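Two grippers, one table
1 March 2026

Since December I have been comparing two grippers at home, the Kolora and the Nistor. I wanted to write sooner, but the controller from Lundano needed a firmware update and I lost many evenings with it.

The Kolora closes faster. For big things I like it very much. With thin things it is nervous, and I had to lower the force to 20 percent before I could trust it. The Nistor is slower, but it always stops where I ask. I ran 25 picks with each one and saved the logs with Grudel, a small program which I can recommend even if the menus are a little strange. 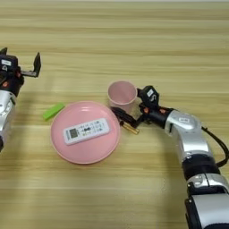
My next question is the approach angle. Until now I came straight from above with both arms, and this is easy to program but not good for everything. A remote control lying on a plate is a nice test, for the rim leaves little room for the fingers. The thin stick to the right of the plate is a different problem, as it lies directly on the wood and the fingers must go very low. I will try 2 angles for each object and write down the numbers next time.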